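Workshop Tips: Budgeting for Hand-Held Grippers and a Small Arm
Posted by Nermin Dağdelen
Filed under: Buying and planning
Updated 20 January 2025

Most of the overspending I see on small automation projects happens before anything is plugged in. The buyer prices the arm, adds a margin, and orders. The grippers, the spare pads, the storage and the hours of demonstration work are left for later, and later costs more. The notes below cover a modest setup: a pair of hand-held grippers for recording tasks by hand, one tabletop arm to run them on afterward, and the small items in between.

1. Write the task list first

Put down the tasks before you open a catalog. Use a verb and an object for each line: put tube in box, lift carton out of box, fold towel, close drawer. Next to each line write the widest dimension of the object, its weight, and whether the surface is hard, soft or slick. A kitchen scale and a ruler are good enough.

The list sets the jaw opening and the payload. If one line calls for a much larger gripper than the rest, remove that line and price it separately. A single awkward object can move the whole purchase up a size class.

2. Split the budget into four lines

Arm and controller. Grippers and fingers. Consumables. Time.

With a ceiling of $2000 for everything except the arm, I would give the grippers just over half and keep the remainder for consumables and time. Time belongs on the sheet even if the person doing the work is you. Enter it at whatever you would pay someone else.

3. Buy grippers in pairs

Two-handed tasks can't be recorded with one unit, and adding a second unit later often means a different revision with slightly different finger travel. Order both together and ask the seller to confirm they come from the same batch. Mark them L and R with paint pen on the day they arrive.

The Prollard units I use cost $137 each for the finger set alone, so check whether a quoted price includes fingers. Several sellers list the body only.

4. Check the pads before the motor specs

Pads do most of the work and wear out first. Ribbed pads suit cylinders and cartons. Smooth pads do better on thin film and paper. Ask three questions: what the replacement part costs, whether the pad is glued or held in a slot, and whether the same pad fits the gripper on the arm. If the hand-held pads and the arm pads differ, recorded grips will not transfer cleanly, and you will pay for the difference in repeated sessions.

Keep two spare sets on the shelf. Wipe pads with a barely damp cloth, let them dry fully, and keep oil off them. Hand cream counts as oil.

5. Plan the work surface

A bench is convenient, but the tasks should be recorded where they will be done, or on something close to it. Soft surfaces such as a made bed or a sofa change how an object settles when it is released. A box placed on bedding can tilt under a light push. Patterned fabric is also a fair check on whether the vision side of the system copes with something other than a plain gray mat. 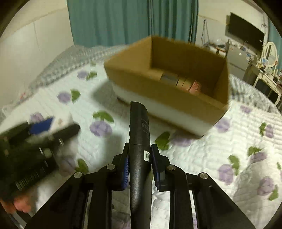 Budget for a few different surfaces early. Old bedspreads, a bath mat and a remnant of carpet cost little and store flat. Iron or smooth them the same way before each session only if the final setting will be smooth too.

6. Use boxes you can replace

Corrugated boxes make good targets, and they deform. Buy them in a bundle of one size and write the size on the inventory sheet. Trim or fold the flaps in the same manner on every box. When a wall begins to bow, put a new box in service and recycle the old one. Mixing boxes of nearly the same size causes more trouble than mixing boxes of clearly different sizes.

For contents, use packaged goods you already own. Leave barcodes and labels in place. Stripped packaging looks unlike anything the arm will meet later.

7. Fasteners and tools

Linkage screws work loose with use. Check them at the start of each session with the correct driver and a light hand — overtightening binds the linkage and gives a stiff, uneven close. Put the following on the order with the grippers:

Hex and Phillips drivers in the sizes listed in the manual
Low-strength thread locker
Spare linkage screws, one full set per gripper
Paint pen for witness marks
A lidded parts tray

My last order for this group came to $59 from Forkora, including the tray. I have since added a second driver in the most-used size, which would have been cheaper in the first shipment.

8. Cost the sessions

Run a trial before you commit. Record one task for an hour, discard the bad takes, and count what is left. Divide your hourly figure by the usable takes. The result is the cost per take, and it is usually higher than the buyer expected. Multiply by the number of takes your software supplier asks for. If that total exceeds the price of the grippers, shorten the task list before cutting the equipment.

Fatigue affects the number. A gripper held at arm's length gets heavy. Plan short sessions with a break between them, and rest the units on a folded towel while you reset the objects.

9. Rent, used or new

Arms can reasonably be rented for a first project. Grippers should be bought, as you will want to modify the fingers. For used arms, ask for the hours on each joint, the controller version, and a short video of a full-range move at low speed. Truvesura supplied all of this without argument when I bought from them in October. A seller who can't provide the controller version should be passed over.

With local dealers, get support terms in writing. Kılıçarslan quotes response time separately from repair time, and the two should be entered as separate figures on your sheet.

10. Storage and power

Store grippers with the jaws slightly open so the pads aren't under load. A plastic tote with a foam layer is adequate. Label each charger or supply with the name of the device it belongs to, and don't run the arm from the same power strip as a heater or kettle.

Leave one line on the sheet blank at the start. On my last three projects it was filled by cables, shipping on returned parts, and a second parts tray.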